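Teaching by hand and by remote control: questions we receive often

Last changed 2021-12-26

Who are these pages for?
For the people who come to Trestavgate to give demonstrations to the robot, and for the teams who later use the recordings. You do not need to know programming. If you can clear a table after a meal, you can do most of our tasks.

What is the difference between showing by hand and showing by remote control?
When you show by hand, you hold the arm near the wrist and move it yourself. The motors are soft during this time. When you show by remote control, you sit at the Skurus station with one small handle for each hand, and the robot arms follow you. By hand is easier to learn. By remote control is better for tasks with two arms, as your own body does not come between the cameras and the objects.

Which one should I begin with?
Please begin by hand, with one arm and one object. Move to the handles when you are comfortable. Most people change after 2 sessions, but there is no shame to stay longer.

How long is one session?
80 minutes, with a pause in the middle. Do not skip the pause. Tired hands make jerky movements, and the robot learns these also.

What must I do with the meal cleanup task?
Everything that is waste goes into the paper bag. The bowl stays on the mat. Food that can still be eaten, for example the cherry tomatoes, stays in the tray or goes back to it. The order is free, but keep the same order inside one session.

Why do you use real leftovers and not plastic ones?
We tried plastic food until October. The arms became good with plastic food only. Shells with thin legs hook into each other, and a soft tomato needs a different grip than a hard ball. We prefer to have this difficulty in the demonstrations from the start.

How do I take a heap of shells with two fingers?
Come from the top, open wide, and close slowly. Take a small amount and go again. If you push into the heap from the side, it spreads over the mat and you will have more work. A leg or an antenna left behind is okay — pick it last.

And a cup that lies on its side?
Take it by the wall, with one finger inside the open mouth and one outside. Do not press it from both sides in the middle. Paper cups fold easily, and then they slip out.

I dropped something. Should I stop the recording?
No. If the object is still on the table, pick it up and continue. The correction is useful for us. If it fell on the floor, press the left pedal to end the attempt and mark it as "lost object". Never reach in with your own hand while the arms are live.

How many failed attempts are too many?
After 6 in a row, please call the person on duty. Usually the handles need to be centered again, and it is not your mistake.

The arm is slower than my hand. Is it broken?
No, there is a speed limit. Move at the speed of the arm and wait for it before you close the fingers.

Who can see my recordings?
Our own team and the Toprak group at Clerbridge, which trains the models. Your name is not stored with the files. If you want an attempt deleted, write to Blandine Joly and give the session number.
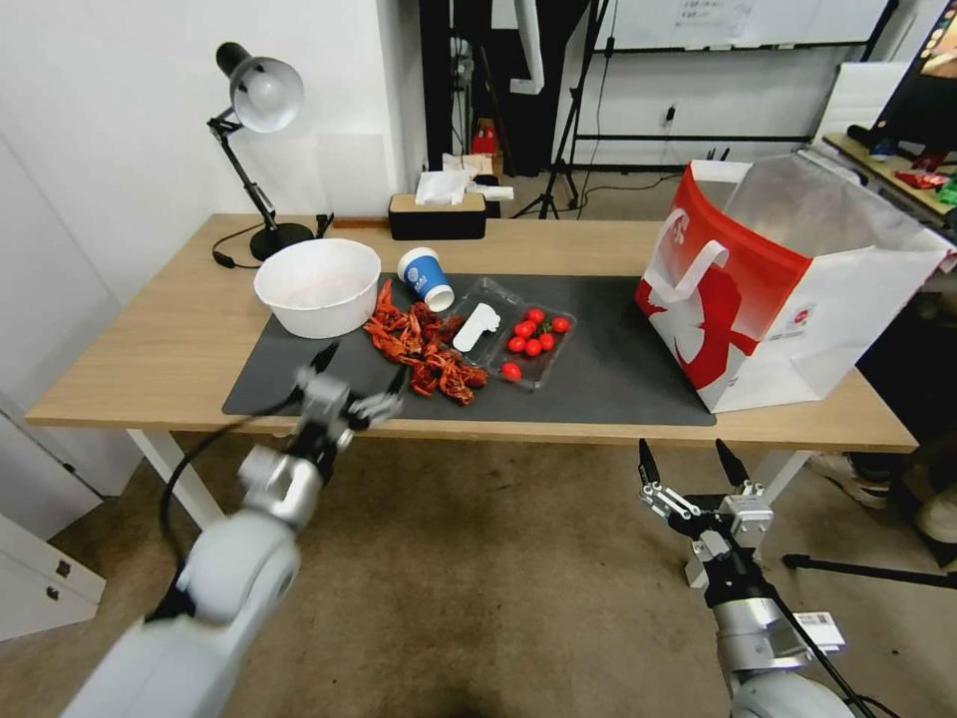
Canan Akgül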